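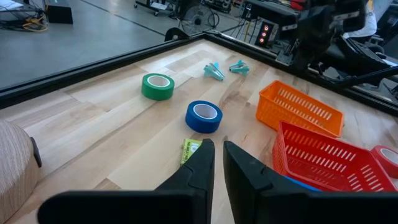 Bench Supplies: Color Coding and Storage

Thursday, March 22, 2018

The color code for tape, baskets and small desk supplies at the Edgate workshop is now in force on all benches. It replaces the notice posted last August, which covered tape only and left the baskets to individual preference. Members who printed the old notice should discard it.

Tape

Colored tape is for marking, bundling and labeling. It is not for repairs, and it is not to be used as masking during finishing work. The assignments are as follows.

Blue: work in progress. Goes on any part or tray that will stay on a shelf overnight. Write your initials and the shelf number on the tape before applying it.

Green: checked and ready to leave the bench.

Red: hold. Do not move, open or use the item until the person whose initials are on the tape has cleared it.

Use a strip the length of your index finger. Longer strips leave more adhesive behind, and the maple tops in Room 202 have picked up a good deal of it over the winter. Residue comes off with a plastic scraper and a cloth dampened with mineral spirits. Do not use a metal blade on the planks. Where the wood meets the black metal rail, work the cloth along the joint and keep liquid out of it.

Rolls are stored flat. A roll stood on its edge travels, and a roll hung on a nail deforms at the core and then pulls unevenly. Fold the free end under by half an inch before putting the roll down. When a roll is down to the last few turns, move it to the drawer marked Ends and take a new one from the cabinet. Ends are free to anyone for packing.

Baskets

The slotted plastic baskets come in two colors with separate uses.

Orange: supplies going out to a bench. Fill at the cabinet, carry to the bench, return empty.

Red: supplies coming back. Anything that needs sorting, refilling or cleaning goes in here. A red basket is never used to stock a bench, even if its contents look complete.

The slots let dust and offcuts fall through, so baskets should be emptied over the bin and tapped twice before they are put away. They also let through staples, pen caps and anything thinner than a pencil. Small items go in a lidded box first and the box goes in the basket. Do not set one loaded basket on the rim of another. The rims are not made to interlock, and the upper basket slides when the table is bumped.

Maximum load is 40 ounces per basket. Wash in lukewarm water with dish soap and drain upside down. The dishwasher in the kitchen warps them.

Staplers

The small staplers are for paper, up to ten sheets. They do not close reliably on card stock or on the heavier Bach folders, for which the long-arm unit at the front desk should be used. Most of the jams reported this quarter came from thick stock.

To clear a jam, open the top, slide the follower back, and remove the bent staple with tweezers. Do not strike the stapler on the table. If the jam recurs with fresh staples, wrap a piece of red tape around the body and place the stapler in a red basket. Refill staples are kept in cartons of 2,000 on the second shelf of the cabinet. Match the size printed on the carton to the size stamped inside the magazine. The Masonico cartons on the top shelf are for the long-arm unit and do not fit the small ones.

Clearing a bench

The order for clearing a table at the end of a session is fixed: paper and boxes first, then staplers, then tape, then baskets. Loose items are often found under a basket once it is lifted, so lift each one fully and do not drag it. Wipe the top along the direction of the planks, then the rail.

Cabinet stock

The spring order has been placed with Wusetti and comes to 380 dollars, tape and staples included. No further baskets are on order. Requests for colors outside the code will not be filled. Yellow was proposed at the last bench meeting for items awaiting a second opinion; it was set aside, as it is hard to tell from aged masking tape under the Room 202 lights.

Corrections and questions go to Vilhjálmur Toft at the supply cabinet, or in writing through the slot beside it. A printed copy of the code is inside the left cabinet door. Please leave it there.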